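Unit 14: Working rules for two-armed robots at a counter
Indgate course notes, simulated kitchen

These notes cover the rules you must apply before a counter task is accepted for marking. The coffee machine task is used throughout.
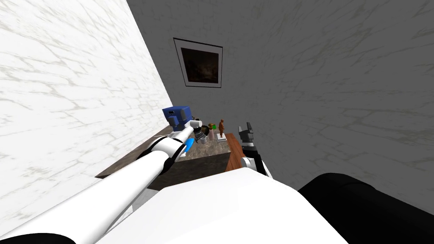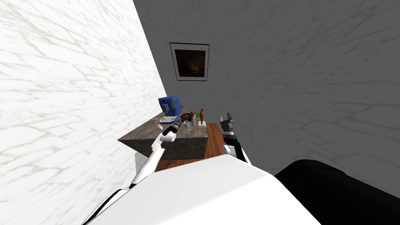
J. Kanagaratnam

14.1 Idle arm. The arm not in use is parked with its gripper clear of all items. It does not move while the other arm is within 200 mm of the counter.

14.2 Approach. Slow to the Drastex low-speed setting before the fingers pass the counter edge. Tall items such as the figurine are entered as keep-out zones.

14.3 Grip. Close on the body of a cup, never on the rim. Record the finger opening at contact.

14.4 Contact with appliances. Any unplanned touch on the coffee machine is logged as a fault under code 162, even if the run finishes.

14.5 Colour and texture. Do not tune detection to one wall or bench finish. Repeat the run in the Judau layout.

Reading: course manual, p. 201.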